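Bars, Beams and Blocks: The Rectangular Prism
A Modach Reading Page for ages 9 to 12

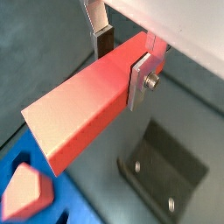

A rectangular prism is a solid shape with six flat faces. Each face is a rectangle, and each face meets its neighbors at right angles. A shoebox is a rectangular prism, and so is a brick. When the shape is much longer than it is wide, people usually call it a bar. The red bar in the picture has a square cross-section, and its free end is cut flat and squared off. Its top face looks paler than its side face where it catches the light. Differences like that help your eyes tell where one face stops and the next one starts, even when the whole object is painted or molded in a single color.

What is a cross-section?

Imagine slicing straight across a loaf of bread. The shape of the cut surface is the cross-section. If every slice has the same shape and size, the solid is a prism. A bar with a square cross-section gives a square slice wherever you cut it, as long as the cut is straight across. If you cut at a slant, the slice becomes a longer rectangle. A carrot is not a prism. Its slices get smaller toward the tip.

A cross-section can be almost any shape. A hexagonal pencil has a cross-section with six sides. Some chocolate bars come in a box with a triangular cross-section. The steel beams used in large buildings often have a cross-section shaped like a capital I.

Faces, edges and vertices

A face is a flat surface. An edge is the line where two faces meet. A vertex is the corner point where edges meet, and the plural of vertex is vertices.

A rectangular prism has:
6 faces
12 edges
8 vertices

Add the faces and the vertices, then subtract the edges. The result is 2. Try the same sum with a cube, a pyramid and a triangular prism. The result is 2 for each of them. This rule works for every solid with flat faces that has no holes or dents, and for many others besides.

Measuring a bar

Three measurements describe a rectangular prism: length, width and height. For a bar with a square cross-section, width and height are the same, so two measurements are enough.

Suppose a bar is 200 millimeters long and its cross-section is a square with sides of 15 millimeters. The volume is the amount of space the bar fills. Multiply the three measurements:

200 x 15 x 15 = 45,000 cubic millimeters

A cubic centimeter contains 1,000 cubic millimeters, so the volume is 45 cubic centimeters.

The surface area is the total area of all six faces. The four long faces are each 200 x 15, or 3,000 square millimeters. That makes 12,000 for the four. The two end faces are each 15 x 15, or 225 square millimeters. That makes 450 for the pair. The total is 12,450 square millimeters. You would need this number if you wanted to cover the bar in paper with no overlap.

Why flat sides are easy to hold

A round rod touches a flat surface along a thin line. A bar touches a flat surface with a whole face. This is one reason a bar stays where it is put on a level table and a rod may roll away.

The same idea applies to gripping. When two flat surfaces press on opposite sides of a bar, each one has a wide area of contact. The bar is less likely to twist out of place. A bench vise works in this way, and so do your finger and thumb, although skin is soft and bends to fit the shape.

Where you hold a bar matters too. Every object has a balance point, called the center of mass. In a bar made of one solid material, with the same cross-section all the way along, the center of mass is halfway between the two ends. Hold the bar there and it balances. Hold it near one end and the other end tries to swing down - the longer the part sticking out, the stronger the turning effect. Engineers call this turning effect torque.

Try it: find the balance point

You need a ruler, a pencil, an eraser and some modeling clay.

1. Lay the pencil on a table. Tape it down if it rolls.
2. Rest the ruler across the pencil and slide it until it balances.
3. Read the number on the ruler directly above the pencil. Write it down.
4. Press a small lump of clay onto one end of the ruler.
5. Slide the ruler until it balances again. Write down the new number.
6. Replace the clay with the eraser and repeat.

The balance point moves toward the heavier end. With a bigger lump of clay it moves farther.

Words to know

Center of mass: the balance point of an object
Cross-section: the shape made by cutting straight across a solid
Prism: a solid with the same cross-section all the way along
Torque: a turning effect

Text by Anum Khokhar. Checked by Kári Brøndum. October 2021.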